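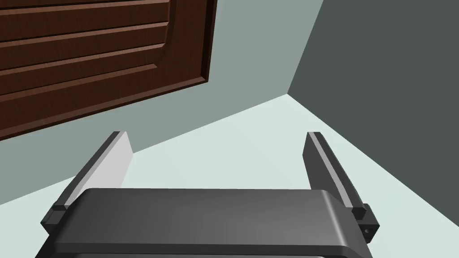
One respondent in Clorkgate wrote that she had kept a bag of old curtains in the hall cupboard through two house moves, and that she would go on keeping it until someone told her plainly whether the textile bank took curtains. Another reply to the same question said only that the bank was always full on a Sunday, so the bag went in the bin.

Figure 4. Dark grey gripper with two facing fingers (computer rendering).

4.2 Reasons for keeping unwanted textiles at home

The survey was returned by 2,075 households across the three study areas of Clorkgate, Leline and Antal. Of these, 40 households agreed to keep a textile diary for eight weeks. The diary asked for the type of item, where it was stored, and what was done with it if it left the home. Clothes, bedding, towels and curtains were all included. Shoes and carpets were left out, as the collection rules for them differ between the three areas.

Doubt about what would be accepted came up repeatedly in the written comments. It was expressed most often over items which were worn or stained, and over household linen of any kind. Cultex, the contractor for the street banks, accepts all clean textiles in any state of repair, but the panel on the bank lists only clothing and paired shoes. Several respondents had read the panel as a full list. Diary keepers in Leline, where a leaflet had gone out with the council tax bill in the spring, were more at ease with bedding but still held back single socks and torn shirts.

A second group of comments dealt with the effort of getting to a bank. In Antal the only bank stands in the supermarket car park, on the far side of the ring road. People without a car described carrying one bag at a time, or waiting for a lift. Those who drove past it every week still tended to let bags build up in the boot. Distance alone therefore does not explain storage, and we return to this in Section 5.

Sentiment played a smaller part than earlier interview work had led us to expect. Baby clothes and items that had belonged to a relative were clearly set apart, usually in a labelled box, and diary keepers did not count them as unwanted. The bags in cupboards and under beds held things the household had already decided to part with. The decision had been made, sometimes years before, and the last step had not been taken.

Mending was mentioned as an intention far more than as an activity. A pile of trousers waiting for new zips might appear in the first diary entry and again, unchanged, in the last. We coded such items as stored for repair, whatever their later fate. Where a repair was recorded it was nearly always a button or a hem, done by hand in the evening.

Two limits should be noted. The diary ended in December, when spare rooms are cleared for visitors, and entries for bedding may be higher than at other times of the year. Keeping a diary may also have prompted some people to sort out cupboards they would otherwise have left alone. Four keepers said as much in their closing remarks.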